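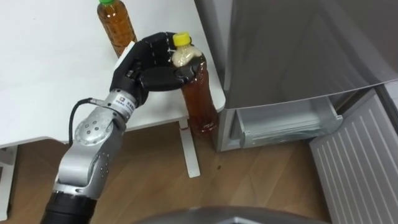 Home | The Club | Talks and Notes | Gallery | Join Us

Trurkstead Robotics Club: speaker notes for the parents' and friends' evening
Talk by Panya Ongart, second half by Jintana Rungrueang

(Wait for the chairs to stop scraping. Water on the lectern.)

Good evening, and thank you all so much for coming out, especially those of you who came last September and sat through my long ramble on gear ratios. I promise there are no gear ratios tonight, or hardly any. I want to tell you about the bottle project, which has eaten up most of our year and a fair bit of my sleep, and which I've loved from start to finish.

The students chose the task themselves. I'd suggested folding towels (I still think towels would have been lovely!) but they wanted tea bottles and a fridge, and once Jintana had sided with them I was outvoted. So the job is this: pick a bottle up off the desk, carry it over and put it in the bottom drawer of the fridge. You or I would do it while talking on the phone.

We named the project Guda, after a good half hour of arguing, and the software the students wrote to plan the arm's movements is called Privell. Please don't ask me where either name came from. Ask the back row, they know.

(Slow down here. Last time I galloped.)

The first thing we learned is that walking up to a desk is a job all by itself. Stop too far back and the arm has to stretch, and a stretched arm wobbles. Stop too close and the knees are in the way. 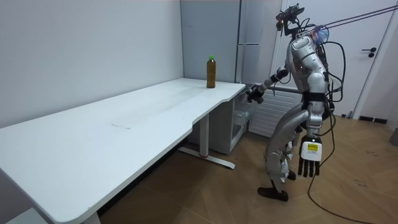 The group spent weeks on that one step, and I do mean weeks, moving the stopping point a little at a time and writing everything down in a big blue notebook. We ran it in sets of 100, and I'm very proud to say that in the best set the robot stopped in the right place 95 times. The other 5 are all in the notebook as well, with some rather heartfelt remarks beside them.

(Pause for the laugh, if there is one. Then hand over to Jintana.)

JINTANA: Thank you, Panya. My part is the grip. A plastic bottle gives when you squeeze it, so we had six students trying different finger positions, high up by the shoulder, round the middle, thumb under, thumb across, and comparing their notes over biscuits. Holding it near the shoulder won quite comfortably. Next term we'd like to work on letting go neatly, which is a harder thing to teach than you might think.

(Mention the Sitthichai workshop places. Forms are by the door. Tea and questions afterwards, and do come and talk to the students, they've been looking forward to it.)

Related talks
Gear ratios for the patient listener
Our first year with Privell
Getting ready for the Sitthichai workshop

Contact the club | © Trurkstead Robotics Club | Back to top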